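Clearing the Table Nobody Eats At

Every home has a table that was bought for meals and now holds everything else. Ours is round and wears a floral tablecloth, so the mess at least has a nice backdrop. At any given moment it is home to fruit, a thermos, a book someone swears they are reading, and a jar of snacks that is always one handful lower than when you last looked.

I have given up on the big weekly clear-out. It took all morning and I hated everyone by the end of it. These are the habits that stuck.

Bring the trash can to the table. I used to make trips to the kitchen with one wrapper at a time, like a very slow waiter. Now the can comes to me and sits right up against the table edge.

Leave plenty of bag over the rim. A liner that barely reaches the top will slide in on the second banana peel, and then you are fishing. Tuck the bag under the ring if your can has one, and let the extra hang outside. It looks sloppy. So does a bag at the bottom of the can.

Undress the fruit. Those foam nets did their job on the way home from the store. Take them off, give the fruit a quick look for soft spots, and put it in a bowl. Save a couple of nets if you mail breakable things. I once saved 20 and had to have a talk with myself.

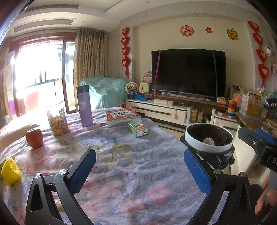
Chiharu Murakami wrote in to disagree about the nets: I keep every one of mine. They go between my good teacups and around the Christmas ornaments, and I haven't had a chip in years. You people are throwing away free padding!

Fair enough, Chiharu. Keep them in one bag, though, and when the bag is full, stop.

Work from the edge in. Start with whatever is closest to the can and move toward the middle. If you start in the middle you will pick up the book, open it, and be found there at suppertime.

Shake before you toss. Snack pouches hold on to crumbs and let go of them over the floor. Hold the pouch upright over the can, lower it in, and then let go. Throwing from across the room is for people who don't own a broom.

Flatten the puffy ones. Shiny packaging springs back the minute you turn around, and a can full of air is still a full can. Fold each empty wrapper in half 2 times and push it under something heavier. 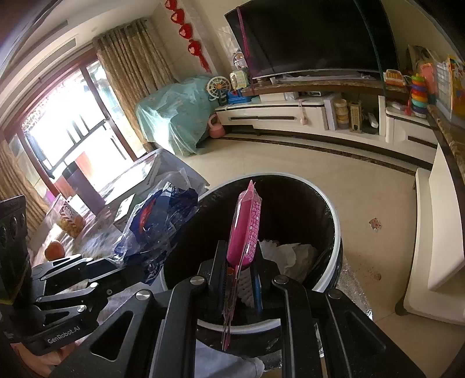

Pink package, meet trash can.

Wipe last. A plastic cover over the cloth takes a damp rag and a drop of dish soap. Go easy near the edge or the water runs under, and you'll be peeling the two layers apart at bedtime. Then put back the thermos and the fruit. The book can go on a shelf until its reader asks for it, which at our house should be sometime in December.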